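We use cookies to remember your settings. By continuing on this site you agree to our cookie notice. Accept

Putting the household papers in order

In my first January in Menton I could not find the water bill, and I paid it twice. After this I decided that all our papers must live in one cupboard. I am writing down how I do it, for any neighbour who has the same trouble.

1. Bring everything to one place

Empty the drawers, the fruit bowl, the glovebox of the car. Put all the paper on one big table and do not read it yet. If you begin to read old letters, the afternoon is gone.

2. Make few groups

I use house, car, health, school and tax. More groups are not useful, you will forget which is which. A receipt from Malabanan Plumbing goes under house, also when it was the laundry tap. Warranties stay together with their receipt, stapled at the top left corner.

3. Choose a binder which can lie flat

Standing binders fall over when they are half full. I put mine on its side with the spine to the front, so I can read the label without pulling it out. A low cupboard with one shelf is enough for a family.

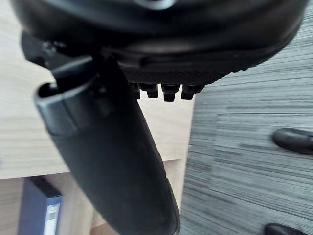
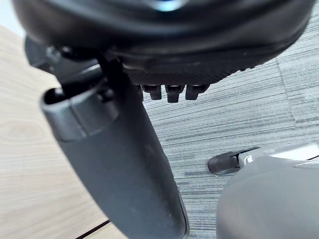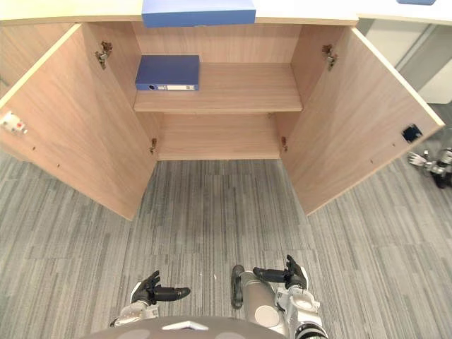 The third picture has the binder on the left half of the shelf, with free space beside it.
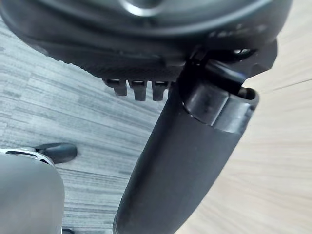

4. Write the label in pencil first

Colours are pretty, but words are better. Use pencil for one month, and when you are sure the group is right, go over it with a pen. My Ponum marker faded in one summer, so now I use a plain black ballpoint.

5. What to throw away

Old catalogues, envelopes, and instructions for a kettle you don't own any more. Tax papers you should keep as long as the tax office asks, please check their current rule. Anything with an account number I tear by hand and put in the compost, but not the shiny paper.

6. Ten minutes each month

I do it when the electricity bill comes. Last time it was $122, and it took me longer to find the hole punch than to file the bill.

Sign up for our newsletter and receive new household tips by email. You can unsubscribe at any time.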